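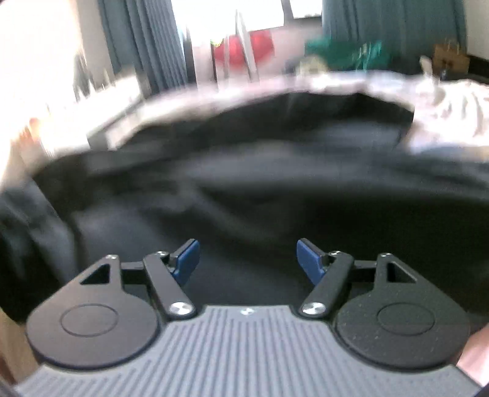 How fast should I move the gripper when I am showing the robot how to pick up and fold cloth?

Move at the pace you would use to lift a full cup of tea, and slow down further in the last stretch before the jaws close. Most rejected recordings at Waseck were made too quickly.

Before you begin

Operators must complete the Zorkico induction before recording on their own. Set aside two hours for a first session. Check that the fingertip pads are clean and that each one sits squarely in its holder. Open and close the jaws fully 4 times. If they catch at any point, set the tool aside and report it to Prodromos Alexiou at extension 705.

Recording a demonstration

Start the recorder and wait for the tone. Hold the gripper still, jaws open, until the tone ends.

Approach the cloth from the side nearest you. Keep your free hand out of the working area – a demonstration in which the free hand helps with the fold cannot be used.

Close the jaws on a single layer, a short distance in from the edge. Dark fabrics show their edges poorly, so pause over the cloth a little longer before taking hold.

Lift, carry and lower in one continuous movement. Open the jaws only when the cloth is resting on the surface, then draw the tool straight back.

Stop the recorder, shake the cloth out and place it in a new position. A full set is 16 demonstrations of the same task. Roughly half should begin with the cloth crumpled.

If you make a mistake

A missed grasp does not need to be thrown out. Back away, open the jaws and try again within the same recording, then label it "retry" in Drulto. Dropped tools and knocked furniture are a different matter. Stop at once, discard the recording and complete the calibration steps again.

Using the remote station

Tasks set for the Rojanasak arm are shown by remote control. The same rules on pace apply, but the arm follows the handles after a small delay. Let it come to rest before closing the jaws.

Completed sets must be uploaded before the tool is returned to its charger. This procedure was last revised on 9th January and will be reviewed in April.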